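RUKTHORPE COMMUNITY WORKSHOP
Minutes of the general members' meeting
3 May 2025, main room

Chair: Remigiusz Wieczorek
Minutes: M. Châu
Present: 32 members, as per the sign-in sheet
Apologies: received from the bike repair group, who were at the spring swap meet

The chair opened the meeting at 7:05 p.m. Fire exits were pointed out.

1. Minutes of the January meeting

Approved with one correction. Under item 6, "kiln room" should read "clay room." The kiln is in the shed.

2. Matters arising

The gutter over the side door has been replaced. The invoice came in under the quote.

The lost property box was cleared in April. Two jackets and a tape measure were claimed. Everything else went to the thrift store on Mill Road.

The question of Sunday opening was left over from January. See item 6.

3. Finance

Balance in the general account is $789 after the insurance payment. The chair said this is low for the time of year but expected, as the insurance was paid in full this time and not by the month. Rent is paid through the end of June.

A member asked why the phone line is still on the books. The alarm uses it. The chair will ask the alarm company if there is a cheaper way.

Monthly dues were discussed. The proposal was to raise them from $32 to $35 starting with the July payment. Two members spoke against, saying the last increase was not that long ago. One asked if a reduced rate could be kept for students and retired members. The chair said the reduced rate would not change. The proposal was put to a vote and carried, with 4 against.

4. Room bookings

There were again double bookings in the clay room. The paper calendar on the door and the online calendar do not match. It was agreed that the online calendar is the one that counts and the paper one will come down. Members without internet access may book by phone during desk hours.

Groups are asked to end on time. The Plellomum choir has twice had to wait in the hallway. The choir would also like the piano moved away from the radiator. Agreed, if four people can be found to move it.
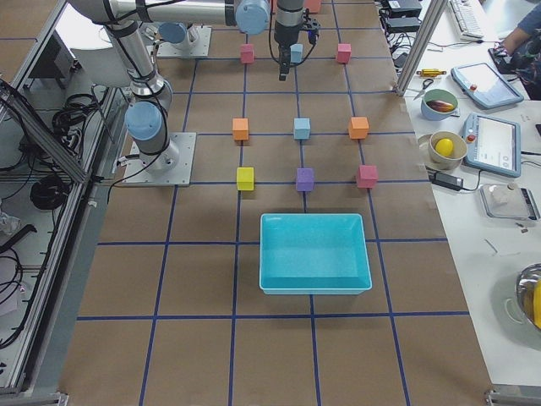 Work table with taped grid and foam cubes.

5. Heating and building

Sadenix came to look at the boiler and sent a written quote for a new pump and valve. The existing pump is noisy but running. Their advice was to do the work over the summer. Several members said the back room was cold all winter and asked if the radiators there had ever been bled. No one present knew. The chair will ask for this to be added to the quote.

A second quote will be sought before any money is spent. M. Châu to call two other firms.

The ramp at the front has a loose board at the bottom. It has been marked with paint — please step over it until it is fixed. Materials are already in the shed.

The landlord has agreed to repaint the hallway but will not pay for a color other than white. White was accepted. There was a short discussion about the noticeboard and whether it should go back up afterward. It should, but lower, so that people in wheelchairs can read it.

6. Sunday opening

A trial of Sunday afternoons, 1 to 5, was proposed for the summer. The main difficulty is finding key holders. Six people put their names down at the meeting, fewer than the plan calls for. The item stays open. A sign-up sheet is at the desk, and the chair will report back at the next meeting.

It was asked whether power tools could be used on Sundays. The lease says no machine noise before noon on a Sunday, so the trial hours would be fine.

7. Summer open house

Last year's layout will be used again, with the food tables outside if the weather is dry. The clay group will sell seconds. The sewing group asked for a spot closer to the outlets — agreed. Posters need to be at the printer two weeks ahead. Anyone with good photos from last year should send them to the desk.

8. Any other business

The kitchen sponge rota has lapsed. Please wash your own cups.

A member asked for a second first aid kit in the shed. Agreed.

The side gate code will change at the end of the month. The new code will be given out in person only.

The meeting closed at 8:50 p.m. The date of the next meeting will be posted on the online calendar.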